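From: Manouchehr Jafarzadeh
To: skivgate-members list
Date: 12/7/19
Subject: Re: moving the seed library (long, sorry)

Hi all,

Catching up on the thread at last! I read the whole thing twice over coffee and I have opinions, most of them about envelopes. Quoting the bit I'm answering so you don't have to scroll:

> We have more than 1,000 packets now and they're still in the shoeboxes
> from the Emach sale. The hall says we can have the small office off the
> corridor from March if we want it. It's carpeted and it has a radiator.
> Do we take it, or wait for the cupboard at Grulton Road?
> Also, can we please settle whether we sort by plant or by the month
> you sow it. I have moved the leeks three times.
> - Zarei

OK so, the office. I say take it, but ask them to turn the radiator off or at least right down. Seeds want cool and dry and above all they want it steady. My aunt kept her beans in a tin under the stairs for years and they came up like weeds, and I kept mine on a shelf over the boiler and got four sad plants out of a whole packet. The cupboard at Grulton Road is cooler, I'll give you that, but it backs onto the kitchen and every time they run the urn the wall sweats. I wouldn't put onions in there, never mind parsnip seed, which hardly lasts a year if you treat it like royalty.

Carpet I'm less worried about than some of you were. Yes, you'll spill lettuce seed on it and you'll never see it again. Put a tray under whatever you're sorting and use a decent bin.

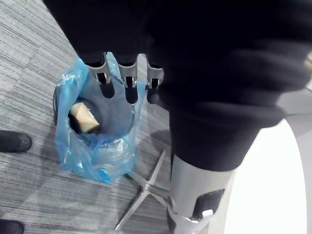

Page last changed: 12/7/19 (list archive, thread view)

On sorting: by plant, please, please by plant. I know the month system looks lovely on the wall chart, and it's great for new people who walk in asking what they can sow this week. But half of what we have can go in over three or four months, and then you're guessing which box somebody thought was right. (Peas! Where are the peas? I found them in two boxes and in the lid of a third.) Alphabetical by plant, then by variety, and a sheet of paper on the door with the sowing months. Anyone can read a sheet of paper.

The other thing I'd love us to do while everything's out of the shoeboxes anyway is check the old packets. We've got tomatoes in there with no year on them at all. I'm happy to do the damp paper towel test on those. Ten seeds on a towel, roll it up, slide it into a plastic bag, leave it somewhere warm for a week and see how many wake up. If it's five or better I'd keep the packet and write "sow thick" on it. Fewer than that and I'd toss it, and I know that will upset the two of you who can't throw anything out, but a packet that doesn't grow puts a beginner off for good.

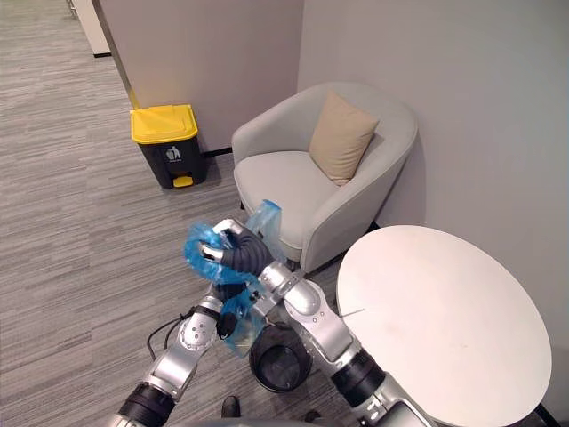 Blue plastic bag and small black wastebasket, gray striped carpet

Envelopes! The little glassine ones look smart but the flaps pop open, and I've had poppy seed all through my coat pocket. Plain brown coin envelopes are better and you can write on them with a normal pen. I priced a box and it came to 50 dollars, which felt like a lot until I worked out how long it would last us. If that's too much, I'll happily fold them out of old seed catalogs like we did the first winter, only somebody else has to do the gluing this time.

And labels: plant, variety, year saved, who grew it. That last one matters more than you'd think. When Zarei's purple beans turned out to be climbing beans and not bush beans, it took us ages to work out whose they were, and meanwhile they'd pulled over my trellis.

I can bring the car for the move if it's a morning. It holds a fair bit with the seats down, though the back door only opens from the inside, so bring someone with long arms.

Oh, and does anyone have spare garlic? Mine went soft.

Manouchehr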